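Codgate Wrist Cable Guard and Service Kit

From Sterner Spares, for humanoid cleaning robots with an exposed wrist lead

If you've landed on this page, the chances are that your robot has started dropping things. We've had a good many calls along those lines since March, nearly all of them from people who use their machines for bathrooms and kitchens, and we thought it would be kinder to set the whole business out properly before asking you to spend any money.

The fault goes like this. The lead to the gripper has to have a bit of slack in it so the wrist can turn, and on a long reach that slack stands up in a loop. Over a tap or under a shelf the loop catches, usually very gently, and each catch rubs a little more off the outer sleeve. After a while the gripper loses signal for a moment and lets go. A cloth doesn't matter much, but a bottle of cleaner is another story, and one customer in Costdale had a full one go over the bathroom floor while she was on the phone downstairs.
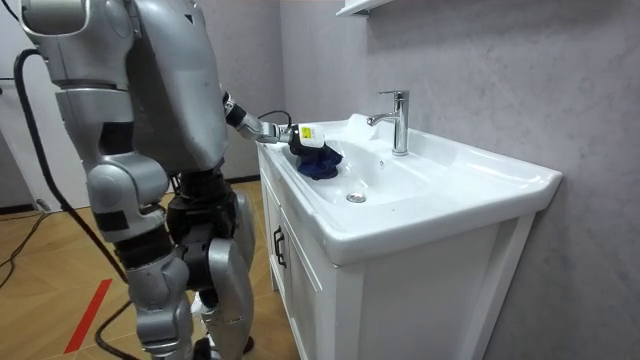
Gearóid Dunne on our repair bench has taken apart more of these wrists than he'd like (he keeps the worn leads in a biscuit tin, if you ever visit and want a look), and the wear is nearly always in the same place, just behind the gripper joint. He tried tape first, then a stiffer sleeve, and neither was much good - the tape went gummy and the sleeve made the wrist fight itself. The Codgate guard is what he ended up with. It's a soft split collar that keeps the loop low and lets it slide as the wrist turns.

We ran the last version on the bench for 4000 full turns before we were happy to sell it. The version before that split at 418, so we're glad we waited!

In the kit you'll find the guard, two soft ties, a replacement lead and a printed fitting sheet with nice big drawings. Fitting takes about 70 minutes the first time, and a good deal less once you've got the knack.

Please switch the robot off and unplug it before you start, and support the arm on something solid, as it can drop when the power goes. If you can see bare wire anywhere on the old lead, stop using the machine straight away, especially near water, and fit the new lead as well as the guard.

Check the guard every 1000 working hours. It does not fit the Mac Giolla arm, where the lead runs inside the forearm - sorry to those who have asked.

Part name: Codgate Wrist Cable Guard and Service Kit
Colour: black
Supplied with: fitting sheet, two ties, one lead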